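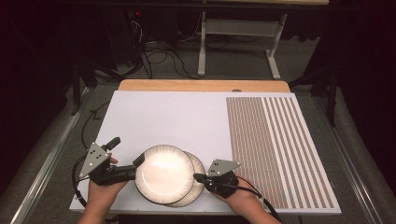
Print | E-mail

Stylet retraction is a step in placing a breathing tube in which the stiff inner wire is pulled back before the tube goes past the vocal cords. It is also called early withdrawal.
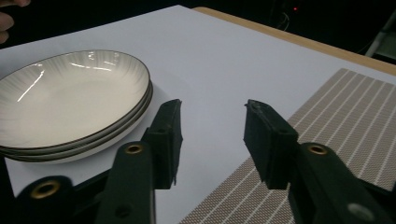
The wire is usually drawn back 2 inches while the tube is held still. Pulling it too late can scrape the front wall of the windpipe.

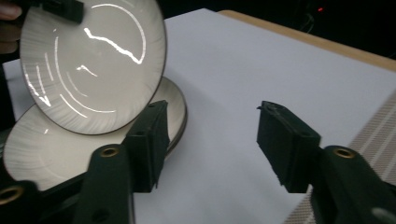

Jurgita Kalniņš described a one-handed version at the Harnside clinic. A later review of 3475 cases reported fewer sore throats with it, but did not sort them by tube size. 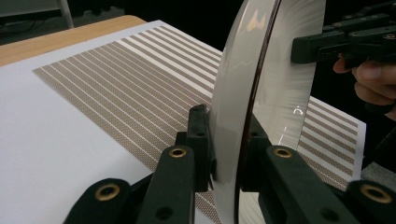
Round disc with a dark rim, held upright at its lower edge.

Related articles
Bougie
Harnside grip
Tube cuff
Video laryngoscope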